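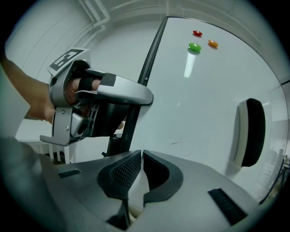
Skustero writes titles, meta descriptions and alt text for store pages in bulk, and the sales page says you can publish the results without reading them. I wouldn't. The checklist below is what I run on a batch before anything goes live, with my comments from the last batch (577 pages, Brummont store). The alt text got the hardest look. A black strap across the knuckles and a curved loop handle are plain things anybody can see and might well type into a search box, and a line like "premium quality tool for every need" mentions neither. If the alt text would fit any other product in the store, it fails.

**Checked by:** Deepika Shenoy
**Status key:** [x] pass, [ ] fail or still open

## Before the run

- [x] Full export of current titles and descriptions saved outside the store
 *Comment: The built-in "undo" only goes back one run. Keep your own copy.*
- [x] Auto-publish switched off
 *It was on by default. Again. I turned it off in December and an update put it back.*
- [ ] Credit use confirmed in writing
 *The plan says 700 credits a month. Does a rejected draft cost a credit? Support said "generally no." I want a yes or a no.*
- [x] Plugin access limited to product pages
 *It asks for the whole site, including customer accounts. Refused that, and everything still ran.*

## Titles and descriptions

- [ ] No two pages share a title
 *Color variants all came back the same. Koltov's own guide calls this "consistent branding." I call it duplicate titles.*
- [x] Brand and model number match the product record
- [ ] No claims the maker hasn't made
 *Found "industry leading" and "doctor recommended" on a drawer liner. Search the export for both before approving anything.*
- [ ] Description reads like a person wrote it
 *Some do. Plenty open with "Elevate your." Sent back.*

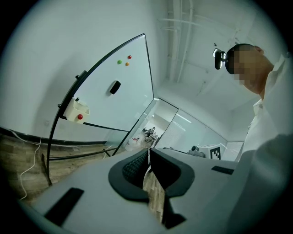 - [x] Prices and stock levels left out of descriptions
 *They go stale in the search listing and then the store gets the complaint emails.*

## Links and redirects

- [x] No URLs changed
 *There's a "smart slug" setting that rewrites them. Leave it off unless you have redirects ready and a free weekend.*
- [ ] Internal links go to live pages
 *6 went to pages deleted before I ever took on this store. Where did it get those? Old sitemap, I suspect. Reported it, still waiting.*
- [x] No outside links added
 *Checked the page source too. I've been burned by "free" plugins that tuck one in the footer.*

## Scores

- [ ] Tool score compared with real search clicks
 *Every page now scores 100 in the dashboard, including the ones I failed above. A tool that grades its own homework is no proof of anything. I'll look at clicks in the search console and ignore the green circles until then.*
- [ ] Results claim backed up
 *The sales page quotes a big traffic jump for a store called Varghese. No dates, no chart, no word on whether they were running ads at the time. Asked for the data.*

## Result

Not approved for publishing. Titles can go out once the variants are fixed by hand. Alt text needs a full rerun with the product specs fed in, then a spot check by somebody who has the photos open next to the text. Recheck on Monday, links first.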